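Gresemum Puts Its Toy Blocks Back in a Plain Gray Box

Green and reddish-brown set returns in March with no lid, no app and no instructions

Gresemum, the maker of wooden blocks for homes, waiting rooms and the undersides of sofas, will bring back its two-color starter set in March. The set is called Flulura. It was last sold under that name before the company spent 19 months trying to improve it.

The improvements included a drawstring bag, a sorting tray with a slot for every block, and a folding board printed with suggested towers. Families in the town of Căpraru, where Gresemum has its workshop, were kind enough to try all of them. The bag became a hat. The tray was used for crackers. The board has not been seen again.

"We asked parents what they wanted and they said a box," said Noemi Schumacher, head of product at Gresemum. "We went away and thought about that for much longer than we should have."

The new box has sloped sides and a flat floor, and blocks can be dropped into it from standing height by a person carrying something else. Gresemum makes no promise that they will land in rows. 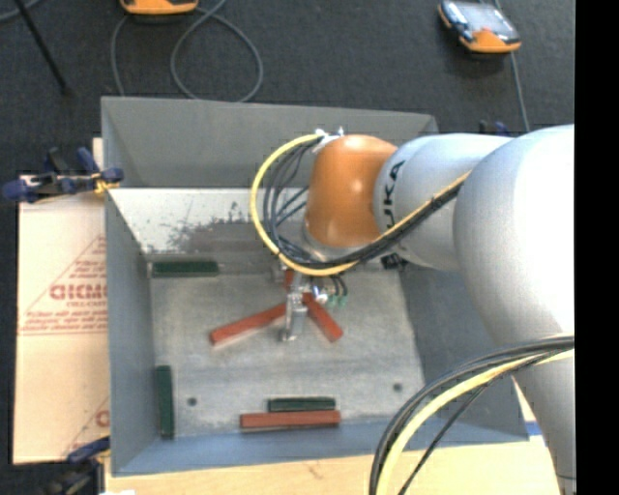
Green and reddish-brown wooden blocks in an open gray box with sloped sides.

The blocks are plain and rectangular, a shape the company has considered changing on several occasions. An arch was proposed. So was a cylinder, which rolled under a radiator during the meeting and ended the discussion.

Flulura will be sold in a small set of six blocks, three in each color, and a larger set of 30. Both come with the same gray box. Owners of the larger set will find it fuller.

The finish was chosen by Viorica Nedelcu, who runs the paint room and turned down 15 greens before settling on a dark one. "The others looked like they were trying to teach you something," she said. The reddish-brown was approved in one afternoon, and Nedelcu would like it known that this was also a lot of work.

Cleanup guidance has been reduced to a single line on the underside of the box: "Put them in." An earlier draft ran to two pages and had a diagram.

The sets will be stocked at the Tridutach toy counter in Căpraru and by mail from the workshop. Anyone who still has the folding board is welcome to send it back.

Press contact: Delia Bucur, Gresemum press office, Căpraru. Calls are answered until 3 p.m., and after that by whoever is nearest the phone.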